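Trnka House laundry and kitchen refit: second progress report
To: Vusumuzi Molefe, Lallstead Fund
From: Tatiana Procházka
April 29, 2022

Dear Vusumuzi,

We've had a really good couple of months and I'm delighted to be sending you this one. When I last wrote, the upstairs kitchen had no worktop and we were still arguing over the floor. Both are in now, and the first of the small appliances have arrived.

The worktop went in over two days, fitted by Dalibor Kopecký and his nephew. We chose the dark finish in the end, after the residents' vote (30 replies, a record for us!), and it looks far smarter than I dared hope. The old lino has gone and the brown wooden floor carries on through from the corridor.

We then turned to the compact top-loaders. Residents in the single rooms told us again and again that they don't want to wait for the big machines downstairs just to do a few shirts and some socks, so Bohumila Oravec looked at what would fit and what people could work without a manual. Two knobs won easily over a touch panel. 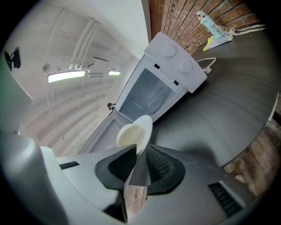
Compact top-loader with its two control knobs, on the new dark worktop.

We wrote our own one-page guide to go with it, in large print, and Tumaini Laizer is translating it for the families on the second floor. The printed warning label on the machine is tiny, so the guide repeats the main safety points at a size everyone can read.

On money, we have spent 927 pounds of the appliance budget and have 218 left, which we'd like to put towards drying racks. Delivery cost us 60 more than planned - two trips instead of one - but that is already included.

Still to do: the extra sockets, which the electrician has promised before the end of May, and shelving for powder and pegs. The sockets are the one thing that worries me a little, as everything else on that wall depends on them. We hope to have the room open every day by July.

Do come and see it if you're passing. Bohumila will happily show you round, and the kettle is always on.

With warm thanks,
Tatiana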